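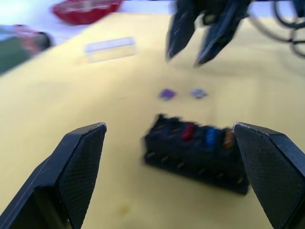 Fuse sorting task, left arm keeps nudging the box

Janow
Posts: 563
We're stuck on the fuse task for our student project and I'd like some other eyes on it. Two arms, four of us in the group, a yellow table top in the corner of the electronics lab at Bilcombe. The job is to pick up loose blade fuses and push them into the right slots in a fuse box. Transparent tub to one side, fuse box near the left gripper, right arm hanging back until it's needed. Picking is the bad part. With the purple one and the pale one lying on their sides behind the box like that, the left gripper has to reach over the box to get to them, and about half the time it catches the box on the way and shifts it. After that every slot position is wrong and the insert fails. We train from demonstrations, driving both arms by hand. So far we have 868 recorded, of which I would call maybe two thirds clean. Anyone done small parts like this?

Dritanis
Posts: 2104
Fix the box down. Double-sided tape, a clamp, a printed cradle, anything. You are asking it to learn two problems at once.

Janow
We talked about that. The brief from our supervisor (Abla Kassab, if anyone here had her for control systems) says the box must be free on the table, as it would be on a bench in a repair shop. The right arm is allowed to hold it.

Dritanis
Then why is the right arm up in the air while the left one is working? Put it on the box first. Hold, pick, insert, let go.

Janow
Because in most of our recordings the person driving left it parked until the insert. It felt natural at the time. We would have to record a lot of it again.

wpacheco
Posts: 311
Wálter Pacheco here, I ran the Bilcombe robotics club until July. I don't agree with Dritanis about holding the box from the start. We tried it on a similar job with relays and the two grippers got in each other's way. The wrist cameras also lost sight of the slots, as the holding fingers covered one end of the box. You can see even with the left gripper on its own that the right-hand finger already hides the end of the box from its camera. Put a second gripper in there and you will have very little left to look at.

Dritanis
Hold it by the other end, then.

wpacheco
It depends which slot you want. Blue and orange are towards one end, so you hold the other. Then the next fuse goes in at the end you're holding and you have to swap. Our lot never learned the swap properly.

Vlad
Posts: 77
Are you using a fixed camera as well or only the wrist ones? I ask because the fuses in your picture are quite blurred. If all your recordings look like that then I would sort out the blur before arguing about which arm does what.

Janow
One overhead and one on each wrist. Yes, there's blur when the arm moves. It clears up when the arm slows down to grasp.

Vlad
How fast are you driving it? Our first set was useless because one person in the group was in a hurry to get through his share. We made a rule that you stop for a moment above the part before closing the fingers. It helped the network and it helped the drivers too. Also more light, so you can use a shorter exposure. We bought two cheap LED panels and bounced them off the ceiling, because pointing them straight down gave us glare on the table.

Janow
No rule at present. I'll put it to the others. The background is washed out already so I'm a bit wary of more light, but I suppose if the exposure comes down with it that should balance.

Vlad
It should. Lock the exposure and the white balance by hand. If they are on auto then your colours will drift, and purple against pale lavender or grey is a hard enough pair to start with.

Dritanis
I still think the box is the main thing. You can have perfect pictures and it will still hit the box if the path goes over it too low. What height do you come across at?

Janow
Whatever the driver does. I went through a few recordings last night and it varies a lot. In some of them the fingers go over with hardly any gap, and those are nearly all mine.

wpacheco
That is your answer, or a good part of it. Throw out the low ones. I would take 500 careful recordings over 868 mixed ones.

Dritanis
Agree with that at least.

Vlad
I wouldn't throw them out. Keep the ones where the box moved and the driver corrected for it afterwards. It has to learn what to do when the box has moved, especially if your supervisor wants it loose on the table.

wpacheco
Only if the correction is a good one. Most people's first try at fixing a mistake is a mess, mine included.

Janow
Update, Wednesday, December 26, 2018. Lab is closed but we have a key card until the new year. We did 11 new recordings this morning with a pause above each fuse and a higher path over the box. Box moved in 2 of them. Far too few to train on, but it is a better rate than before. I've asked the others to tag the old ones as clean, moved and corrected, or bad, so we can try it with and without the middle group.

Dritanis
Good. And holding the box?

Janow
We'll do a small set with the right arm holding the end away from the target slot, only for the blue and orange fuses to begin with. If the swap turns out as bad as Wálter says then we drop it.

wpacheco
Fair enough. Check the finger pads while you're there. The diamond pattern on ours filled up with muck and small parts started to slip — a stiff toothbrush sorts it out.

Janow
Will do. Training run goes on tomorrow night, I'll post the numbers in this thread.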